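3.2 Sources and Matching of Sale Records

Prices for signed trading cards were taken from the closed listings of two auction houses, Ovar and Montoya. Both publish the final bid, the buyer's fee, and the serial number printed on the card. Listings that ended without a sale were left out, as were lots that combined several cards. The remaining file holds 2,037 sales.

Each sale was matched to an entry in the Zakudier checklist by set name, card number, and print run. Where the seller's title and the checklist disagreed, the checklist was followed. Cards signed on a sticker were kept apart from cards signed directly on the surface, as earlier work on the Trormont auctions found that buyers treat the two as different goods. Redemption cards were entered under the date of the sale and not the date on which the signed card was issued.

3.3 Print Run and Price

Sales were placed in 5 groups by print run, the smallest covering cards numbered to 16 or fewer. Within each group, the median price was computed separately for the two houses. Fees were added to the final bid in all cases. A group was dropped for a given player if it held fewer than 2 sales at either house. 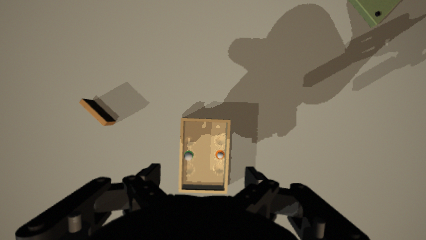

Figure 2. Rendered view from directly above: tan block on a pale, flat surface.

The difference between the houses was largest in the smallest group and narrowed as print runs grew. Repeat sales of the same numbered card, which can be followed by serial number, moved in the same direction. We did not adjust for the condition of the card, which Montoya reports only for graded lots. Sales made in June were tested separately, and removing them left the order of the groups unchanged. Cards whose serial number matched the player's jersey number are treated in Section 3.4.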